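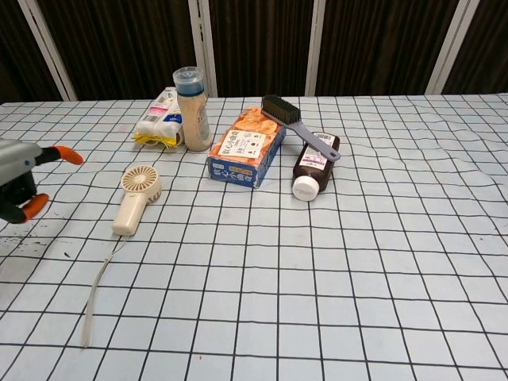 Household Textiles, Unit 2: Caring for Table Linen
Handout prepared by Akua Appiah for the evening course at Prellgate

Welcome back, everyone, and thank you for bringing in so many cloths from home last time (I could have talked about Shahnaz's grandmother's napkins all night, and I think I very nearly did). This handout goes over what we said about washing, pressing and storing, and it adds a few things I skipped when we ran out of time.

Know your fiber first

Before you do anything to a tablecloth, find out what it's made of. Cotton and linen will take hot water and a good firm iron. Polyester won't thank you for either one. Blends should be treated like their most delicate fiber, so a cotton and polyester cloth gets the polyester treatment. If the care label is long gone, as it so often is with the ones we love best, start cool and go gently.

Stains, in the order they come up

Grease: blot, work in a little dish soap with your fingers, and leave it a while before you rinse with warm water.
Red wine and berries: cold water from the back of the cloth, so you're pushing the stain out the way it came in.
Candle wax: let it harden, lift off what you can with a dull knife, then press between two sheets of brown paper with a warm iron.
Gray scuffs and smudges: brush dry first! Rubbing with a wet rag spreads fine dirt into the weave, and then you have a bigger job than the one you started with.

Always check the stain before the cloth goes in the dryer. Kwabena asked whether a dried-in stain is hopeless, and no, it isn't, but you may be at it for a good while. An overnight soak of up to 48 hours, with the water changed halfway, has rescued cloths I had quite given up on. Keep that for sturdy whites and colors you know are fast.
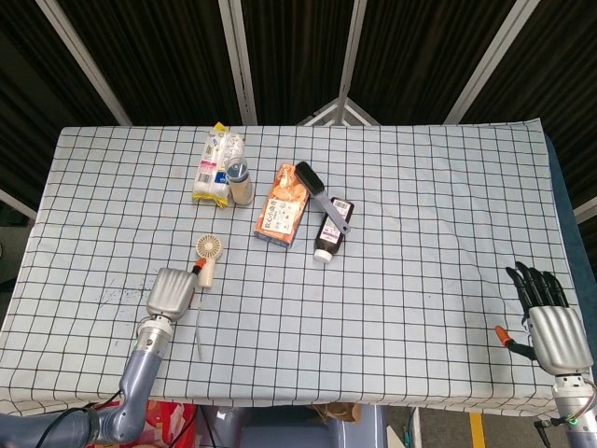 3 min read

Pressing a checked or gridded cloth

A pale cloth with a dark grid shows a crooked press right away, and that makes it a lovely one to practice on. Iron along the lines, never across a corner, and let the weight of the iron do the work. If you pull as you go, the squares lean, and you'll see it from the far side of the room once the cloth is on the table. Start in the middle and work out to the hem, turning the cloth as you go.

Putting it away

Roll your cloths if you have the space, and if you don't, refold them along new lines every November or so, when the holiday things come out anyway. Old creases are where linen wears through first.

For next time

Please bring one cloth that needs mending and a spool of thread to match. Obed has kindly offered to show us his darning, and there will be tea.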